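Section 4 – Before you order: budget and spares

Read this before you fill in the Zomport order form. Takes ten minutes, saves a second delivery charge.

1. Measure the bench. Depth first, then the height of anything fixed behind it. Write both on the form.

2. Pick the arm. Short reach for one bench, long reach for two. No upgrade from short to long later – it's a new arm.

3. Set your ceiling. Arm and controller are quoted together. Fingers, cables, table clamp and training are not. Put 2,000 aside for these.

4. Check the power. One socket for the arm, one for the controller. No extension reels.

NOTE: Part 531 (table clamp) is listed seperately. Left off the order more than any other part.

5. Choose fingers by what you handle most. Rigid boxes – standard jaws. Clothing, bags, straps – ask for the soft goods sheet first, then decide.

CAUTION: Do not mix finger sets from different kits. The bolt pattern looks the same. It isnt.

6. Allow for wear. Fingers are a running cost, so put them on the yearly line and not with the arm. Order 3 spare pairs with the first delivery, same carriage.

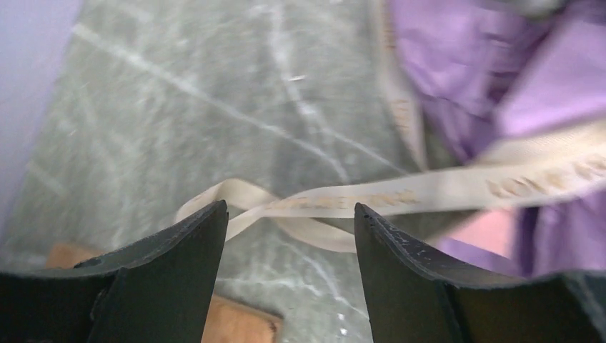 7. Trial before you sign. Send Skundale a bag of your real stock, awkward items included, and ask for a day on their bench. Soft pieces with long bits attached want the most time: a printed strap that twists into a loop by the jaw tip is a different job from the purple garment next to it, so list them on seperate lines of the trial sheet. Scuffs along the rim of a finger, like the pale ones on the right-hand jaw, go in the wear column. Get the results in writing before paying the deposit.

8. Book the fitter. August fills early.

Comments

Volker Vogler: Does the trial day come off the price if we order?

Arne Petersen: Ours did, but we had to ask. Get it on the quote.

Volker Vogler: Thanks, will do.

Related

Kollow bench stands: sizes and fixings
Wunderlich controller: first power-up
Returning worn fingers
Soft goods sheet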